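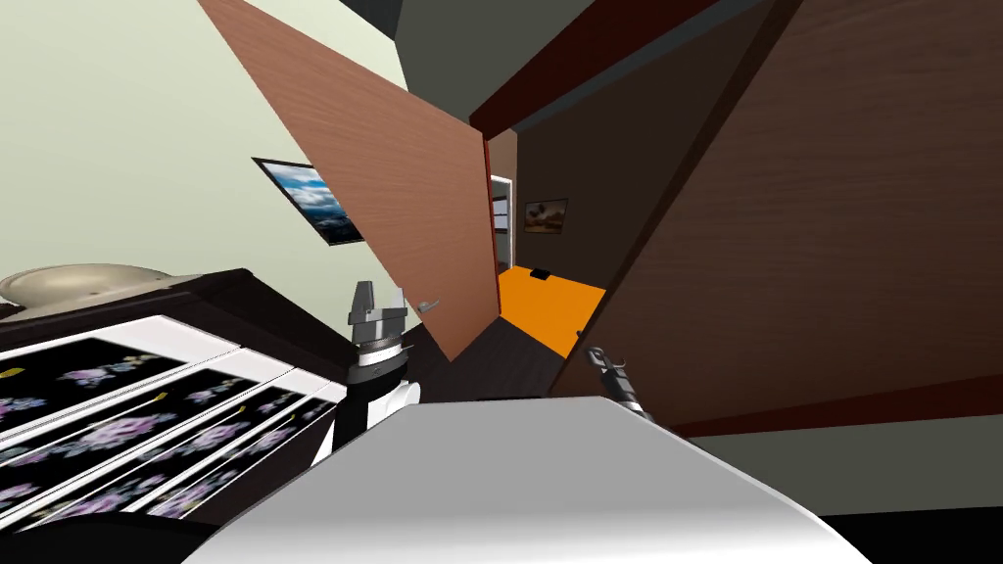

Figure 7.1. Simulated bedroom with the door to the adjoining space open. Parts of the robot's body and both grippers are in view.

Chapter 7
Household and Shop-Floor Chores: The State of the Problem

7.1 What counts as a chore

A chore, in the sense used in this book, is a task with a known goal and an unknown starting state. Clearing a table is a chore. Tightening the same bolt on the same bracket 500 times is a cycle, and cycles were covered in Chapter 3. The difference matters because most of the cost of automating a cycle is paid once, when the fixture is built. The cost of a chore is paid every time the task begins, when the machine must work out what is in front of it.

Pornthip Luangrath's early surveys of service work divided chores into three parts: getting there, getting hold, and leaving things as they should be. The division is crude, but it is still useful. Getting there includes doors, thresholds, and furniture. A lever handle is easier than a round knob, and a door that stands open is easier than either, provided the base can pass without striking the edge.

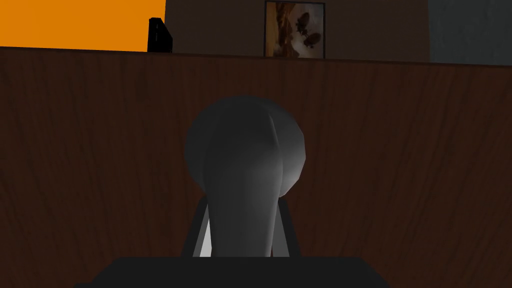
Figure 7.2. Gripper in front of a wood-grained panel. The gripper blocks part of the view beyond it.

7.2 Sensing at close range

The gripper tends to hide the surface it is about to touch. This is called self-occlusion, and it grows worse as the hand approaches the work. Three remedies are common. The planner may keep a map of the surface from an earlier view, a second camera may be mounted elsewhere on the body, or the fingers may carry contact sensors and finish the motion by touch. The Nuletti controller, treated in Section 7.5, combines the first and the third.

Shop floors ease the problem by fixing the position of the work. At the Clisard packing line the cartons arrive against a stop, and the last few inches of travel are made without vision. Homes have no such stops. A success rate of 80 percent may be tolerable for a research trial and quite unusable in a kitchen, where each failure leaves something on the floor — and a person must then be called.

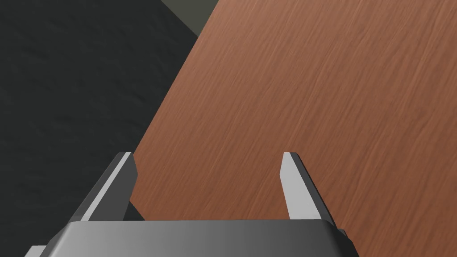

Can present machines do household chores without supervision?
A few narrow ones, such as vacuuming an open floor. Chores that mix travel, grasping, and judgment about where things belong still need a person nearby to recover from errors.

7.3 Plan of the chapter

Section 7.4 gives the De Bruijn measure of task variation, which is used in the problem sets. Section 7.5 treats control near contact. Section 7.6 compares simulated and physical trials on the Zistament bench and lists the places where the two disagree, chiefly friction and soft materials. Readers who skipped Chapter 3 should review the material on grasp planning before starting Section 7.5.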